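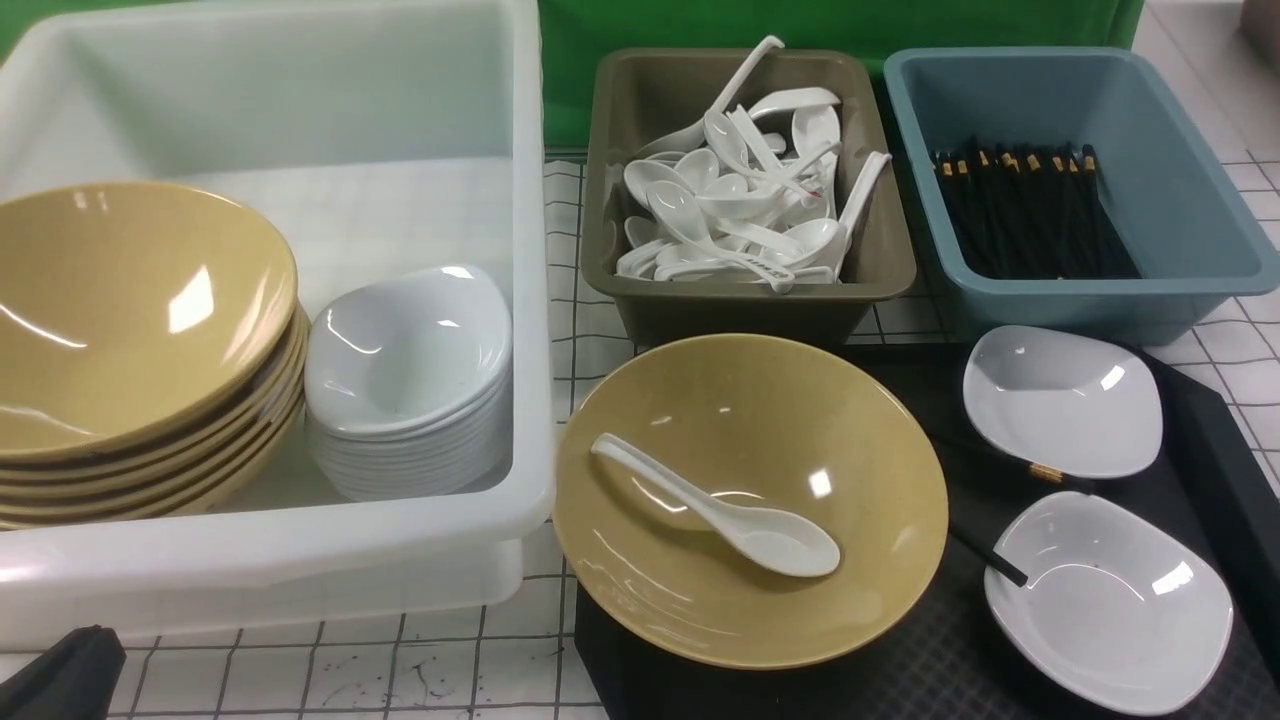
Source: authors' own material.

4. Stock Attrition Between Purchase and Replacement

4.1 Definitions

Attrition is used in this paper for any permanent removal of a piece of tableware from service. It covers breakage, withdrawal for chips or stains, and loss without a known cause. Pieces moved between two kitchens run by the same operator are not counted as attrition, provided that the transfer was written down by at least one of the two sites. Transfers recorded by neither site cannot be told apart from losses and are included with them. The effect is small in Dondach, where most kitchens share one storeroom, and larger in Dollberg, where they do not.

The unit of analysis is the single piece. Earlier work on catering stock has mostly used the purchase order, and orders hide the timing of losses. A kitchen that reorders bowls once a year will show one large step in the record even if bowls left service at a steady rate. We therefore asked sites to log each withdrawal as it happened, with the type of piece, the cause if known, and the point in the daily cycle (serving, clearing, washing, storage).

4.2 Sample

Of the kitchens approached, 21 kept a log complete enough to use. All served at least one hot meal a day. Nine were in Dondach, seven in Dollberg, and five belonged to the Falcão group, whose sites are spread across both towns and are treated separately here since they buy from a common list. The logs contain 1,164 withdrawals in total. The median kitchen held around 600 pieces in active service at the January stock check, with flatware excluded.

Logs were kept on paper at most sites. The Falcão sites used Garnivix, the stock program already installed there, and exported their entries at the end of each month. Garnivix does not accept an empty cause field. Staff who did not know the cause had to pick one, and the default entry in the menu is "broken in wash." We treat the wash figures from these five sites with caution and give results both with and without them.

4.3 Results by cause

Breakage during washing was the largest single cause in the combined data. With the Falcão sites removed it fell to second place, behind breakage during clearing. Chipping was reported mainly for flat plates and for bowls with a wide rim. Small dishes were seldom chipped but were often missing, and soup spoons had the highest share of losses with no known cause. Several sites suggested that spoons were scraped into food waste with the leftovers. The logs offer no direct way to test this, although losses of spoons were higher on menus with a thick soup or porridge.

Unexplained loss made up 23 percent of all withdrawals. The share differed widely between sites and did not follow the size of the kitchen. It was lowest where clearing and washing were done by the same person and highest where guests returned their own dishes to a rack.

4.4 Storage

Breakage in storage was rare, and most of it came from stacks that were too tall for the shelf. The type of container seems to matter less than how full it is. Open containers of several kinds were in use, including bins and shallow trays, with or without a mat (Figure 6). We found no clear difference in breakage between lined and unlined trays, but few sites used lined trays for ceramic pieces, and the comparison rests on a small number of withdrawals. 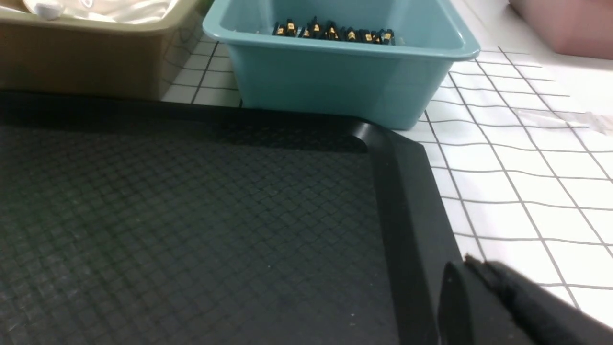
Figure 6. Black tray with a textured mat; teal plastic bin behind.

Mixed stacks deserve a separate comment. Where two bowl patterns of nearly the same diameter were stacked together, staff reported that pieces jammed and had to be twisted apart. Four of the Dollberg kitchens had bought a replacement pattern before the old one was used up, and all four logged rim chips in the months that followed. The paper logs do not record which pattern was chipped.

4.5 Replacement rate

Replacement lagged attrition at every site. Kitchens tended to reorder when a shortage was felt during serving, so the size of the working stock had more influence on the date of the order than the number of pieces lost. Sites with a large reserve could run for a full year without buying and then place an order well above their recorded losses. For this reason purchase data alone should not be used to estimate annual attrition over periods shorter than two years. The model in Section 5 uses the withdrawal logs as its only input and treats orders as an outcome.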